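Grasp selection in clutter: what the second trial showed
22 March 2024

The first trial, carried out in October, left one question open. Our grasp selector performed well when objects were spaced apart and poorly when they rested against the walls of a bin. Maeve Gilmartin proposed that the fault lay in the training data, in which objects near a wall had scarcely appeared. The second trial was designed to test that view.

Two versions of the selector were compared. The first was trained on the original set of 2000 attempts. The second used the same set with 618 further attempts added, all of them aimed at objects within a finger's width of a wall or corner. Nothing else was altered between the two, and both were given the same time limit for each attempt. 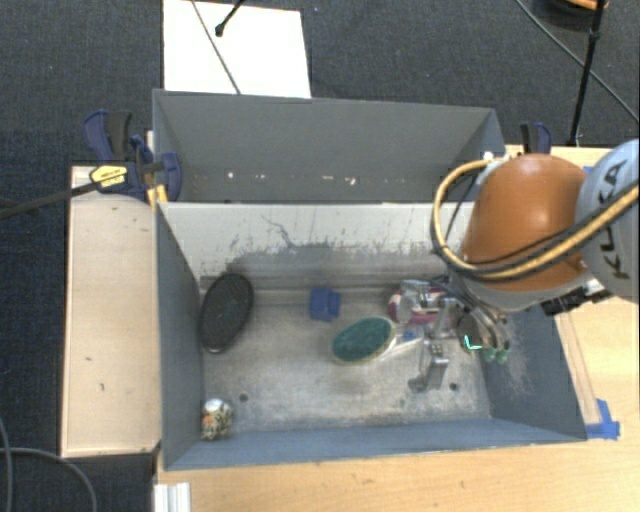
An attempt was counted as a success only if the object was lifted clear of the bin and held for 3 seconds. This is a stricter rule than the one applied in October, when any lift was accepted, and the two sets of results should therefore not be compared directly.

The added data helped. The second selector chose better approach angles at the walls and was less inclined to press a finger into the side of the bin. It did no worse in open areas, which had been a concern of colleagues at Hultbridge. Flat objects lying in corners remain difficult for both versions, and I do not believe that more data of the same kind will resolve this. The finger needs room to pass beneath the object, and in a corner there is often none – a small push towards the middle before the grasp may be the better course.

Ms Gilmartin is now preparing a version that can choose between pushing and grasping. The Ní Bhriain group has kindly offered to review the test procedure before we begin, and the written protocol will be sent to them once the scoring rules have been agreed.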